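Pritchard Household Paper Survey
README and data card, release 2

Summary

The Pritchard Household Paper Survey records how private households keep, sort and discard paper documents. It covers 481 households in the town of Pritchard and the outlying district of Driltov. Each household completed one questionnaire, and 60 of them also kept a diary of incoming mail through July. The survey was designed and run by the Arkorari Institute for Domestic Records. Data entry was carried out by Drernivis.

The release is intended for students of archives, housing and consumer affairs. It may also be of use to public offices reviewing how long residents are asked to hold on to letters, bills and certificates.

Contents of the release

households.csv – one row per household, 76 columns
diary.csv – one row per item of mail received
codebook.txt – question wording, answer codes and skip rules
changes.txt – corrections made after release 1

All files are plain text in UTF-8. Rows in the two tables are joined by the column hh_id. Dates in the diary table have been reduced to the day of the week.

Storage categories

Respondents were asked where they keep papers they expect to need again. Answers were coded to one of five places: drawer, box, binder, shelf, or other. A drawer is counted as such whether it is built into a desk, part of a larger piece of furniture, or in a small unit that stands on a table. Papers kept in an envelope inside a drawer are coded as drawer.

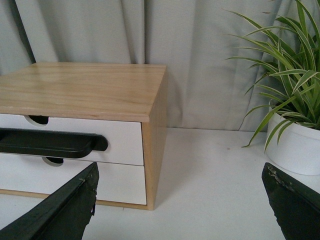 Ifor Edwards asked, in his notes on release 1, whether a household that uses both a drawer and a binder should really be forced into a single code. In his view the rule hides the most common arrangement of all, in which recent papers go in one place and older papers in another. He proposed a second column.

The proposal was accepted. Column store_1 now holds the place named first and store_2 the place named second. Where only one place was given, store_2 is left blank. Tables built on release 1 should be run again using store_1.

Collection

Questionnaires were delivered by hand and returned by mail or at the public library. Residents who preferred to answer in person were interviewed at the library on Wednesday evenings. Interviewers read each question as printed and did not suggest answers. The column mode shows which method was used.

Diary households noted the type of each item, the sender category and what was done with it by the end of the day. No item was opened, copied or read by survey staff – the diary rests entirely on what the household wrote down.

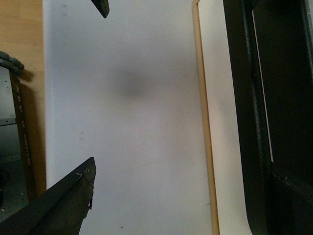

Entries that gave a sender category but no item type were kept and coded 9. Entries with neither were dropped. Where two members of a household recorded the same item, the earlier entry stands and the later one is listed in changes.txt under the heading Duplicates.

Retention questions

Questions 31 to 38 ask how long the household keeps utility bills, tax papers, warranties, medical letters, school reports, bank statements, leases and personal letters. Answers are given in whole years. The code 97 means "until the folder or drawer is full" and 98 means "never discarded." These codes must be removed before any average is taken.

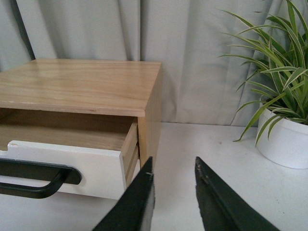 Beca Harries wrote that code 97 deserves more attention than it gets. I would not treat it as missing, she added. People who gave that answer had a rule, and they could explain it clearly. It simply wasn't a rule about time.

The institute agrees that code 97 should be reported separately. A suggested table layout is given at the end of the codebook.
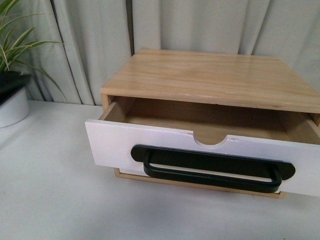

Two-tone wooden desktop unit, drawer partway out.

Known limits

Renters are underrepresented in Driltov. Question 22, on shared storage, was misprinted on 15 questionnaires, and those answers have been set to blank. The survey did not ask about scanned or electronic copies, and nothing in the release should be used to estimate how many households keep them.

Privacy

Names, street addresses and account details were never entered. Household size is capped at six. Users agree not to attempt to identify any respondent.

Terms of use

The data may be used and shared for teaching and research with credit to the institute. Commercial use requires written permission. Reports of errors should give the file name, the hh_id and the column concerned.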